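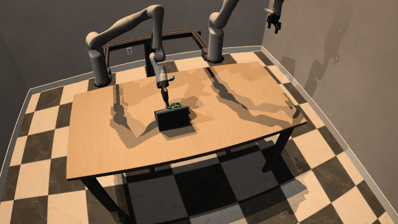 저는 일 년 반 전부터 한국어로 손편지를 쓰고 있습니다. 한국어는 제 모국어가 아니고, 처음에는 봉투에 주소를 쓰는 것도 한참 걸렸습니다. 지금은 한 달에 두 번, 조용한 저녁을 골라서 편지를 씁니다. 편지를 쓸 때 저에게 중요한 것은 펜보다 탁자입니다. 밝은 황갈색 나무 상판에 결이 가늘고, 앞쪽 가장자리에 얇고 어두운 띠가 있는 탁자를 저는 제일 좋아합니다. 종이를 그 어두운 선에 맞추어 놓으면 글줄이 덜 기울어집니다. 제 글씨는 원래 오른쪽으로 갈수록 올라가는 버릇이 있어서, 눈으로 따라갈 수 있는 곧은 선이 하나 있으면 마음이 편합니다. 오늘은 그동안 편지를 쓰면서 배운 것, 그리고 아직도 잘 못하는 것을 적어 보려고 합니다.

왜 편지를 쓰게 되었는가

저는 누수르베르크(Nusurberg)에 삽니다. 이 도시에는 한국 사람이 많지 않습니다. 한국어 수업은 시민대학에서 하는데, 중급반까지만 있고 그 다음 반은 신청자가 모자라서 매번 없어집니다. 저는 중급반을 두 번 들었습니다. 두 번째에는 교재의 대화를 거의 외우고 있었기 때문에 선생님께 조금 죄송했습니다.

같은 반에 렌카 온드레이카(Lenka Ondrejka) 씨가 있었습니다. 렌카 씨는 번역 일을 하다가 지금은 커크우드(Cirkwood)로 이사를 갔습니다. 이사 가기 전에 저에게 이런 제안을 했습니다. 우리 둘 다 한국 사람은 아니지만, 앞으로 서로에게는 한국어로만 편지를 쓰자는 것이었습니다. 저는 처음에 그 생각이 좀 이상하다고 생각했습니다. 틀린 한국어를 쓰는 사람 둘이 편지를 주고받으면 틀린 것이 더 굳어지지 않을까 걱정했습니다.

그런데 메신저로 쓰면 우리는 금방 다른 말로 넘어갔습니다. 급하면 쉬운 말이 나옵니다. 편지는 급하지 않습니다. 사전을 찾을 시간이 있고, 문장을 버리고 다시 쓸 시간도 있습니다. 그래서 한번 해 보기로 했습니다. 첫 편지는 8월에 썼습니다. 아주 더운 날이어서 손이 종이에 자꾸 붙었고, 잉크가 번진 자리가 지금도 부끄럽습니다. 렌카 씨는 그 편지를 아직 가지고 있다고 합니다.

첫인사가 제일 어렵습니다

한국어 편지를 처음 쓰는 외국 사람은 아마 거의 다 "안녕하세요"에서 멈출 것입니다. 저도 그랬습니다. "안녕하세요" 다음에 무엇을 써야 할지 몰랐습니다. 제 모국어로는 바로 용건을 써도 됩니다. 한국어 편지 책을 보니까 계절 인사가 있었습니다. 날씨가 많이 쌀쌀해졌다든지, 벌써 꽃이 피었다든지 하는 문장입니다. 저는 이것을 외워서 썼는데, 어느 날 보니 우리 집 창밖에는 꽃이 하나도 없는데 편지에는 꽃이 만발했다고 쓰고 있었습니다.

그 뒤로는 창밖을 먼저 보고 씁니다. 비가 오면 비가 온다고 쓰고, 옆집에서 카펫을 털고 있으면 그것을 씁니다. "옆집에서 오늘도 카펫을 텁니다"로 시작하는 편지는 책에 없지만, 렌카 씨는 그 문장을 좋아했습니다. 다만 "털다"가 "텁니다"가 되는지 "털습니다"가 되는지 몰라서 문법책을 다시 폈습니다. 이런 동사는 지금도 저를 괴롭힙니다. 살다, 알다, 만들다, 털다. 저는 이것들을 작은 카드에 써서 사전 사이에 꽂아 두었습니다.

그리고 받는 사람을 어떻게 부를 것인가 하는 문제가 있습니다. 우리는 나이가 비슷합니다. 수업에서는 서로 "씨"를 붙였습니다. 친해진 다음에도 그대로 "렌카 씨"라고 씁니다. 한국 친구가 있었다면 벌써 말을 놓았을 것이라고 하겠지만, 저는 반말로 편지를 쓰면 제가 갑자기 다른 사람이 된 것 같습니다. 한번 반말로 반 장을 써 보았습니다. 읽어 보니 어린이가 선생님에게 화를 내는 편지 같아서 보내지 않았습니다.

종이와 잉크에 대하여

저는 문구를 모으는 사람은 아닙니다. 그러나 한글은 획이 가까이 붙어 있어서, 종이가 나쁘면 "를" 자의 안쪽이 까맣게 메워집니다. 처음에 쓰던 종이는 프린터용 종이였고, "를"과 "름"을 구별할 수 없다는 답장을 받았습니다. 그래서 종이를 바꾸었습니다.

우리 동네에 에스트레야(Estrella)라는 문구점이 있습니다. 좁은 가게이고 문이 무거워서 열려 있는지 닫혀 있는지 밀어 봐야 압니다. 거기서 클루도우(Cludow)라는 편지지를 샀습니다. 줄이 없는 종이입니다. 밑에 줄이 있는 받침 종이를 깔고 쓰는데, 줄 간격은 조금 넓은 것이 좋습니다. 한글은 받침이 있는 글자와 없는 글자의 높이가 달라 보여서, 간격이 좁으면 아래 줄과 부딪칩니다. 저는 받침 종이를 직접 만들었습니다. 자와 검은 사인펜이면 충분합니다.

잉크는 검은색보다 짙은 파란색이 저에게 잘 맞습니다. 이유는 특별하지 않습니다. 학교 다닐 때 파란색으로만 쓰게 했기 때문에 검은색으로 쓰면 서류를 작성하는 느낌이 듭니다. 한국에서는 빨간색으로 사람 이름을 쓰지 않는다고 들었습니다. 저는 틀린 것을 고칠 때 빨간 펜을 쓰는 버릇이 있어서, 혹시 이름 위에 빨간 줄을 그을까 봐 고치는 펜도 초록색으로 바꾸었습니다.

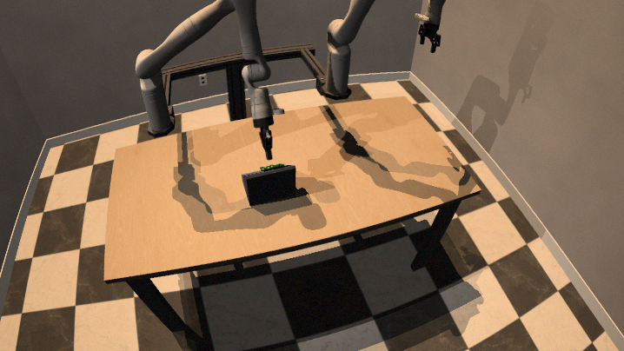 사전을 언제 덮을 것인가

처음 몇 달 동안은 단어마다 사전을 찾았습니다. 한 장을 쓰는 데 저녁이 다 지나갔습니다. 그렇게 쓴 편지는 단어는 어려운데 하고 싶은 말이 없었습니다. 예를 들면 저는 "감기에 걸려서 집에 있었다"라고 쓰면 되는데, "건강상의 사유로 자택에서 요양하였다"라고 썼습니다. 렌카 씨가 큰 병인 줄 알고 전화를 했습니다. 그때 우리는 오랜만에 한국어가 아닌 말로 길게 이야기했습니다.

그 일이 있은 후에 규칙을 하나 만들었습니다. 초고를 쓸 때는 사전을 다른 방에 둡니다. 모르는 단어가 있으면 제 모국어로 적고 동그라미를 칩니다. 다 쓴 다음에 사전을 가지고 와서 동그라미만 찾습니다. 그러면 동그라미가 생각보다 적습니다. 그리고 동그라미가 많은 편지는 대개 제가 신문에서 읽은 이야기를 쓰려고 한 편지입니다. 신문 이야기는 신문에 있으니까 저는 그런 문단을 지우고 우리 집 이야기를 씁니다.

가장 길게 쓴 편지는 582단어였습니다. 이것은 제가 세려고 한 것이 아니고, 초고를 컴퓨터로 옮겼을 때 프로그램이 보여 준 숫자입니다. 이사할 집을 구하다가 실패한 이야기를 썼습니다. 화가 나면 한국어가 빨리 나온다는 것을 그때 알았습니다. 조사가 많이 틀렸지만 고치지 않고 보냈습니다.

은/는과 이/가

이 문제를 쓰지 않고 지나갈 수는 없습니다. 저는 설명을 많이 읽었습니다. 새로운 정보에는 "이/가", 이미 아는 것에는 "은/는"을 쓴다고 합니다. 이해했습니다. 그러나 손은 이해하지 못한 것 같습니다. "비는 옵니다"라고 쓰고 나서 무엇이 이상한지 한참 보고 있을 때가 있습니다. "비는 옵니다"라고 하면, 다른 것은 안 오는데 비는 온다는 말처럼 들린다고 선생님이 가르쳐 주셨습니다. 그날은 마침 버스가 안 오는 날이었기 때문에 저는 그 문장을 그냥 두었습니다.

제가 쓰는 방법은 소리를 내어 읽는 것입니다. 눈으로 볼 때는 맞는 것 같은 문장이 소리로 들으면 걸립니다. 물론 저의 귀도 외국 사람의 귀입니다. 그래도 드라마와 라디오를 많이 들어서 귀가 손보다는 조금 앞에 있습니다. 우편함에 가는 길에도 입으로 중얼거립니다. 이웃 사람들은 제가 전화를 하는 줄 압니다.

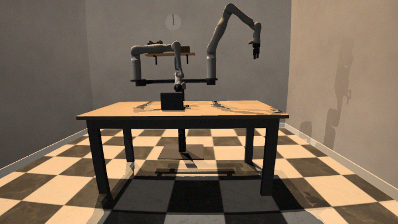 소리 내어 읽을 때 또 하나 알게 되는 것은 문장의 길이입니다. 제 문장은 짧습니다. 교과서 문장처럼 끝이 다 "습니다"입니다. 그것을 싫어해서 한동안 "-는데", "-면서", "-다가"를 많이 넣어 길게 이었습니다. 그랬더니 문장 처음에 나온 사람과 끝에 나온 사람이 달라졌습니다. 제가 빵을 굽다가 고양이가 창문으로 나가면서 전기 요금이 올랐다는 문장이 되었는데, 누가 무엇을 했는지 저도 설명할 수 없었습니다. 요즘은 한 문단에 긴 문장을 하나만 허락합니다. 나머지는 짧아도 괜찮다고 생각하기로 했습니다.

고쳐 주는 방법

우리는 서로의 편지를 고쳐 줍니다. 그러나 편지 위에 바로 고치지 않습니다. 한번 그렇게 했더니 받은 편지가 시험지처럼 되어서 서랍에 넣기가 싫었습니다. 지금은 작은 쪽지에 따로 씁니다. 많아도 다섯 가지만 씁니다. 더 많으면 읽는 사람이 외울 수 없고, 쓰는 사람도 기분이 나빠집니다. 다섯 가지를 고르는 일이 제일 좋은 공부가 됩니다. 어떤 실수가 중요하고 어떤 실수는 그냥 두어도 되는지 생각해야 하기 때문입니다.

둘 다 모르는 것은 쪽지 아래에 물음표로 남깁니다. 그런 물음표는 모아 두었다가 옛날 선생님께 여쭈어봅니다. 선생님은 답을 짧게 주십니다. 지난번에는 "~고 싶다"와 "~았/었으면 좋겠다"의 차이를 여쭈었는데, 답은 예문 두 개였고 설명은 없었습니다. 예문을 며칠 동안 보고 있으니 조금 알 것 같았습니다. 지금도 정확하게 말로 하지는 못합니다.

우체국에서

봉투에 대해서도 조금 쓰겠습니다. 저는 봉투의 이름도 한글로 쓰고 싶었습니다. 그런데 우체국 직원이 읽을 수 없으면 편지가 가지 않습니다. 그래서 주소와 이름은 로마자로 쓰고, 뒷면에 작게 한글로 다시 씁니다. 렌카 씨의 사서함 번호는 3219인데, 제가 한번 숫자의 순서를 바꾸어 써서 그 편지는 모르는 사람에게 갔습니다. 그 사람이 편지를 뜯지 않고 돌려주었습니다. 봉투 뒤에 "예쁜 글자네요"라고 우리나라 말로 적혀 있었습니다. 그 봉투는 다시 쓰지 않고 벽에 붙여 두었습니다.

편지가 도착하는 데는 약 5일이 걸립니다. 그 사이에 제가 쓴 소식은 옛날 소식이 됩니다. 감기가 나은 뒤에 "빨리 나으세요"라는 답장을 받는 것은 재미있는 일입니다. 저는 그런 답장을 받으면 날짜를 계산하지 않고 그냥 고맙다고 씁니다.

아직 못하는 것

끝인사는 아직도 한 가지밖에 모릅니다. "그럼 이만 줄이겠습니다." 이 문장을 처음 배웠을 때 무엇을 줄인다는 것인지 몰라서 사전을 찾았습니다. 이제는 뜻을 알지만, 모든 편지가 같은 문장으로 끝나니까 조금 심심합니다. 렌카 씨는 가끔 "밥 먹으러 갑니다"라고 쓰고 끝냅니다. 그것이 더 자연스러워 보일 때도 있습니다.

농담도 어렵습니다. 말로 할 때는 얼굴이 도와주는데 종이에서는 도와주지 않습니다. 존댓말로 농담을 하면 진심처럼 보이고, 진심을 쓰면 농담처럼 보일 때가 있습니다. 다음에는 의성어와 의태어를 좀 더 써 볼 생각입니다. "보글보글"과 "부글부글"의 차이를 이번 주에 배웠습니다. 찌개에 대해서 쓸지, 화난 마음에 대해서 쓸지는 아직 정하지 않았습니다.

혹시 한국어로 편지를 쓰시는 다른 외국 분이 계시면 끝인사를 어떻게 쓰시는지 댓글로 알려 주시기 바랍니다. 글에 틀린 곳이 있으면 그것도 알려 주십시오. 다섯 가지까지는 고맙게 받겠습니다.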